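4. Posting a listener review

1. Sign in to Hevita and open the album's page.
2. Choose Write a Review and pick a score out of 8. The half marks are supposed to help. I doubt it.
3. Paste your text. The limit is 3,400 characters – long enough for most grudges.

Caution: the Save Draft button claims to keep your work. Keep your own copy.

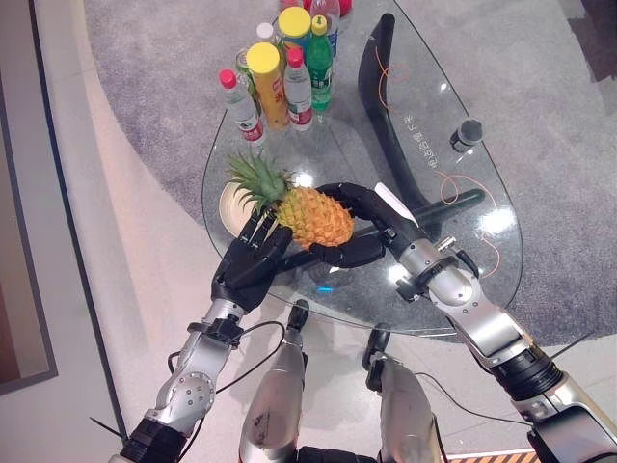
5. Waiting for approval

1. Expect an answer in three days, or so Hevita says.
2. If none comes, write to Halima Khaemba on the reviews desk.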